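Open day at the Uvham tableware rooms
2022-04-09

I went to Uvham expecting to be sold something. The invitation promised "a new way to think about the everyday bowl", and I have been thinking about the everyday bowl in the old way for years without trouble. Still, the train fare was modest and the listing said there would be plates of biscuits. There were no plates of biscuits.

The rooms are at the back of the Kekell building, past a long corridor and a sign-in desk where you are given a sticker. The range on show is called Lis: bowls and cups, in colours somebody has clearly spent a long time over. The leaflet says 1,228 people were asked which ones they liked. It doesn't say what they were shown instead, or whether they had to wash any of them afterwards.

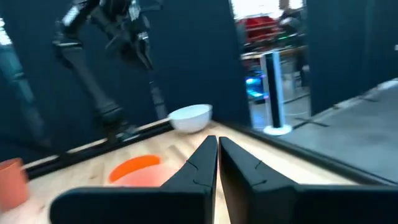

Bowls in white and orange, with a terracotta-coloured cup.

I will give them the colours. The terracotta is better than the brochure makes it look, and I would put the white bowl on my own table tomorrow. What I doubt is the idea that you need all of them. The pitch at Uvham is that a household should own a mixed set and let the colours fall where they may. In my kitchen the colours fall into the back of the cupboard, and I use the two at the front until one breaks.

A good part of the visit was given over to stacking. I had assumed this would take a minute. It took most of the morning, with a break for coffee, and the wooden tabletops were the nicest thing in the building. 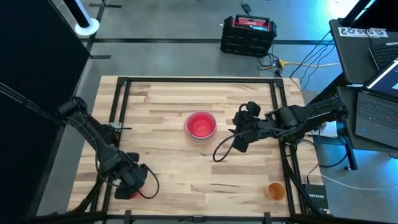
Do the bowls have to be stacked in order of size?
The leaflet recommends it, largest at the bottom, but the smaller ones will sit in any order if you don't mind a wobble.

The wobble matters more than they let on. A stack that looks tidy on a table at waist height is a different matter on a shelf above your head, when you want the second one down and have a pan in your other hand. I asked whether anyone had tried it in a real cupboard and was told that the March trials had been "very encouraging". I asked where. I was given another leaflet.

Then there are the cups. The orange plastic one is light and pleasant to hold, and I can see it surviving a picnic. I can also see it blowing off the picnic table. Eranico, who sell the range, are asking 233 for a full household set, in their catalogue points and not in money, and I never did find out how a person earns a point. The first 1,000 orders get a free cup. I already own more cups than I have hooks.

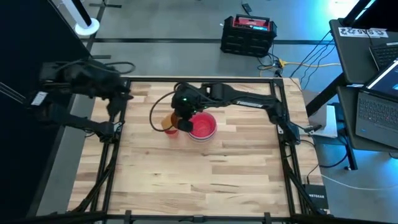 Cup beside bowl, or cup in bowl?

This was the subject of the afternoon talk, and I am not making that up. One school of thought puts the cup inside the top bowl to save space. The other stands it alongside. The speaker favoured alongside, on the grounds that you can get at the cup without moving anything. I agree, and would have agreed without the slides.

What did win me over a little was seeing the colours mixed. I had expected a nursery.
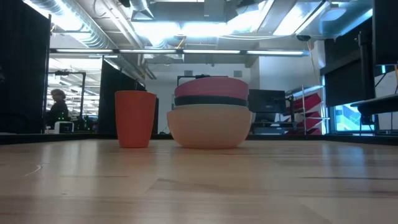

Cream, pink and something darker in between makes a decent pile, and I stood looking at it longer than I meant to. Whether it would look as good with porridge dried on the rim is another question — and the one I would have liked the talk to cover.

Getting there: 3 stops from the main station, then a walk along a road with a pavement on one side only. The coffee is free but goes early. There is a shop by the exit, card only, and the seconds are on the bottom shelf. I bought one bowl. It is white.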